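Kitchen Arms: House Rules for Worktops, Knives and Cups

Section 4 of the Vundska household notes. Maintained by Carmela Pellegrini. Last revised in June.

These rules cover a single arm with a two-finger gripper, working over a fixed kitchen worktop, with people coming and going. They assume the arm has been mounted and levelled according to its own manual. Where the manual is stricter than this page, follow the manual.

Marking the reach

Run the arm slowly through its full sweep before it is given a job. Mark the outer limit on the worktop with low-tack tape and leave the tape down for the first month. Anything inside the tape counts as being in the work area, whether or not the task uses it. Measure to the tip of the closed fingers, then again with them open, and keep the larger figure. On Recep Güler's bench the two readings differed by 9 mm, enough to catch the lip of a shelf.

Blades

Knives are put away before a run unless the task is a cutting task. If a knife has to stay out, lay it flat, with no part of the handle or blade projecting over the front edge of the worktop. Sharpening steels, skewers and long forks are treated as knives. A person picking up a blade inside the tape stops the arm first, using the stop button and not the pause command on the tablet. Pause holds the motors on and the arm can resume from another screen.

Cups and tumblers

Start with empty cups. Liquids come later, after fifty clean lifts in a row, and then only cold water to half depth.

Two grips are allowed. The outside grip closes on the wall of the cup below the rim. The rim grip places the fingertips at or just inside the opening and is useful where cups stand close together. The rim grip has two drawbacks. The fingers may touch a surface somebody will drink from, so the pads must be washed as cutlery is washed. It also leaves the cup free to swing if the arm stops sharply, so reduce the travel speed by half.

Lift straight up until the base is clear of the tallest thing on the worktop, and only then move sideways. Lower in the same way. A mat at the set-down point deadens the knock and gives a clear target, but it must lie flat. Curled corners will tip a tumbler.

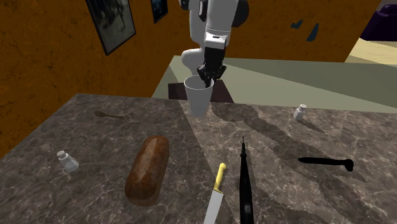 Small items such as salt shakers and wooden spoons cause more trouble than large ones. They are easily hidden behind a loaf or a bowl, and a shaker knocked over at the back is often missed until the next run. Keep them outside the tape or give each one a fixed place and enter that place in the layout file.

Light and dark surfaces

Dark stone hides dark handles. If the arm finds things by camera, test it with the room lights on and again by daylight, say at 4 in the afternoon, and check objects lying in the shadow of the arm itself. Bülent Öztürkmen recommends a strip light under the wall cupboards – fitted at the front, so that it does not shine into the lens. Veined marble can also produce false edges. Raise the detection threshold one step at a time and repeat the test after each change.

Bread and other food

The same pads must not handle raw meat and bread. Keep a second set, marked on the back. Unwrapped food stays outside the tape during calibration.

Log

Write down every drop, knock and stop, with the task name and the grip used. Our own log stands at 1,134 lifts, with 2 drops, both from the rim grip at full speed. Pads are replaced when the surface looks glazed or a fingernail catches in a cut.

Corrections go to Zübeyde Kocabaş before the next revision. Section 5 deals with sinks and wet floors.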